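25 September 2019
Notebook entry, teleoperation bench, Tavdale task set
Entered by: Endang Entili. Read by: Ashwin Kulkarni.

**Purpose.** Record demonstrations of the two-arm handling task in the simulator before any time is booked on the Skokitent arms. The operator drives both arms by remote control from the leader station. The learning side will receive joint positions, gripper commands and the overhead view.

**Setup.** Scene file as left by A. Kulkarni, with the tabletop friction reduced as agreed in the last review. Control rate 20 Hz. Seed 951 for object placement, kept fixed through the morning so that operators could be compared, then released after lunch. The leader station was re-zeroed at the start. The left wrist had drifted by 2 degrees and was corrected in the Kurian config file. The old value is kept in a comment line.

**Procedure.** The operator picks up the object with the left arm, raises it clear of the table, brings the right arm in and holds both arms steady before the next movement. The pause was added at the request of the learning side, who found that earlier demonstrations ran the approach and the contact together. Operators are asked to count silently during the pause and to keep their hands still on the leader handles. Small tremors are recorded as commands and will be learned as such.

Ashwin drove the first set and I drove the second. His habit is to bring the right arm in from a high position; mine is to come in low across the table. Both are permitted by the written procedure, and I have not asked either operator to change. The difference is entered in the operator field of each file and should be taken into account when the sets are merged.
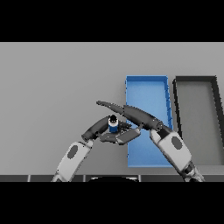 *Simulator view, both arms over the table. Object in the left gripper, right gripper tip just above and to the left of it.*

**Observations.** The crossing of the forearms is the main difficulty. When the right arm reaches well over to the left, the operator has little sense of the clearance between the two forearms, and the leader handles give no force back. In one run of mine the links touched and the simulator pushed the left wrist away. That run is marked as rejected and retained on disk. I would ask that it not be deleted, as it is a useful case for the collision check.

The black cap on the object is a help to the operator, who can judge the object's tilt from it. With the cap turned away from the viewpoint, runs took noticeably longer. A second viewpoint at the side of the table would address this. Ashwin is of the opinion that it would also encourage operators to look at something the policy does not receive. The point is a fair one and is left open.

Gripper closing remains too abrupt. The trigger on the left leader handle has a dead zone at the start of its travel, and operators squeeze hard to get past it. The Tresico handles should have an adjustable spring, but the sheet supplied with them does not say where.

**Data.** Accepted runs copied to the shared drive under the Tavdale folder, with operator name and seed in each header. Replay checked on 6 of them. All replayed without error except one, in which the right arm lagged at the start. Cause not found. The time stamps look regular.

**Open items**
- Dead zone on the left trigger: E. Entili to measure travel and write to the supplier.
- Warning tone for small clearance between the forearms: A. Kulkarni to try in the simulator.
- Side viewpoint: to be decided before the November recordings.
- Wording of the pause in the written procedure: "steady" needs a limit on joint speed.
- Lagging replay: compare with the raw log from the leader station.

Leader station powered down and handles returned to their rests.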